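Visit Report: Packing and Presentation Rooms, Indomberg

In December a delegation from the Erraji trade school visited the packing rooms at Indomberg at the invitation of the site manager, Arlindo Trindade. The party was led by Shamim Ghumman and included Diệp Đỗ of the packaging course. The visit began at 10 a.m. and covered the stockroom, the folding benches and the packing tables.

Indomberg prepares small gift orders for two retailers, Viscombe and Basto. The site holds 136 carton sizes, nearly all of them in plain brown board. Mr. Trindade explained that the shop's own colors are kept for the tissue and the card, and that the outer box is meant to be reused by the customer.

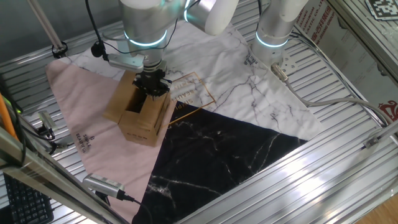
The delegation asked how new staff are trained. Špela Živković, who supervises the benches, replied that each person spends 7 working days on open boxes before being allowed to seal one. Flaps are folded fully back, the contents are placed upright, and a second person checks the box. Ms. Ghumman noted that the school teaches sealing much earlier and may wish to review its timetable.

There was some discussion of table coverings. The printed fabric mats, with their pink, white and black sections, are intended to keep items from being scratched. Mr. Đỗ observed that they wrinkle at the edges and asked whether a heavier cloth had been tried. It had, and was found difficult to wash.

The group then considered items of awkward shape, in particular the placing of one article inside another to save space.

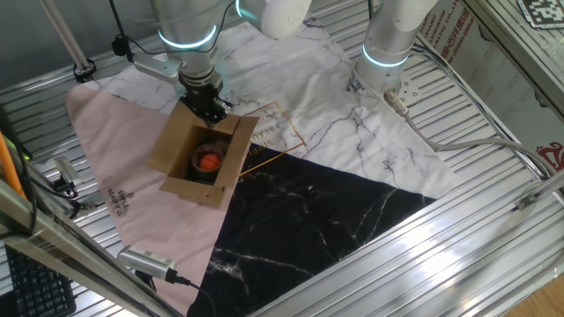 Orange ball placed in a dark cup, box flaps open.

The visit closed at 1 p.m. Mahmoud Tazi will send the school a set of flat cartons for classroom use.

Recent reports
Viscombe: Returns Counter and Stockroom
Basto Spring Fair, Hall 101
Student Placements: Notes for Host Firms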